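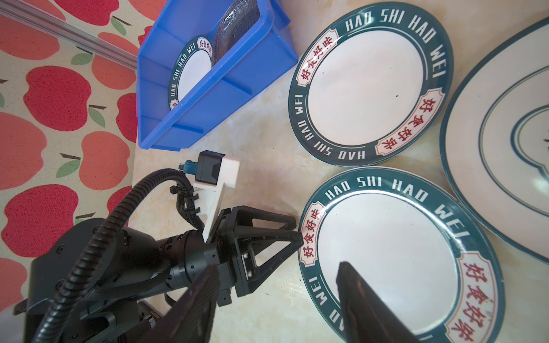
Plates again today. Mohandas reckons crockery is the real test of whether a machine can do your housework, and after a whole afternoon of it I'm coming around. Any old arm can shove a block across a table! A round plate lying flat is another matter – there's hardly an edge to get a fingertip under, and the teal-rimmed ones that say HAO SHI HAO WEI are tricky little devils.

We logged 52 tries before tea, and I called 30 of them good (Mohandas said 28, he's stricter about wobbles). The oval platter can wait until I've had some sleep.

Could it do my washing up yet? Nope. I'd clear the whole kitchen while it was still making up its mind about one saucer. But it never whinged once, and that's more than I can say for me – my back is killing me.

Must ring Vilo in the morning about the spare fingertips.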